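### 3.2 Equipment budget and spare parts

The Natstead laundry cell was planned as a single purchase, but we split it into two orders after the first quote from Munteanu. Order one covered the arm, the controller and the wrist camera. Order two covered the parts that wear: finger pairs, cables and the fabric liners for the baskets. The second order was approved in April and came to $1183, with $500 of that set aside for fingers alone.

Finger shape was the hardest item to price. Short fingers cost less and bend less under load, but they bring the palm close to the basket rim. We chose the long tapered type for garment work and budgeted for three spare pairs per cell.

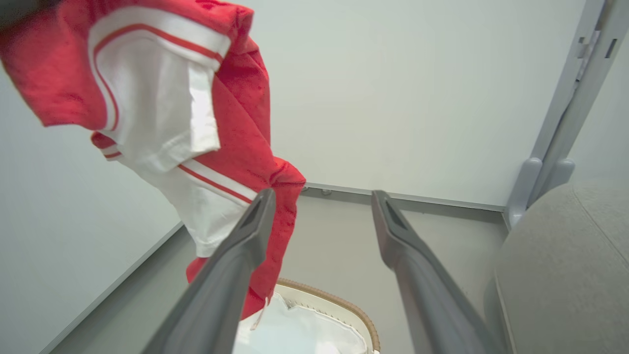 **Figure 2.** Wrist camera view with a red and white garment, the gripper fingers open and a lined round basket below.

Large garments also set the floor space we had to plan for. A jacket or a pair of pants can hang well below the fingertips - the tail of the garment in Figure 2 reaches the basket rim - so the lift height in the plan was based on hanging length, with folded size used only for storage. This ruled out the smaller of the two arms offered by Brurkero, whose reach would have required a raised base at extra cost.

Baskets were bought locally for each site. The Closatbridge site uses the same parts list as Natstead, and its spares are held in the same stock. Shipping between the two sites is charged to the running budget and is left out of the totals in this section.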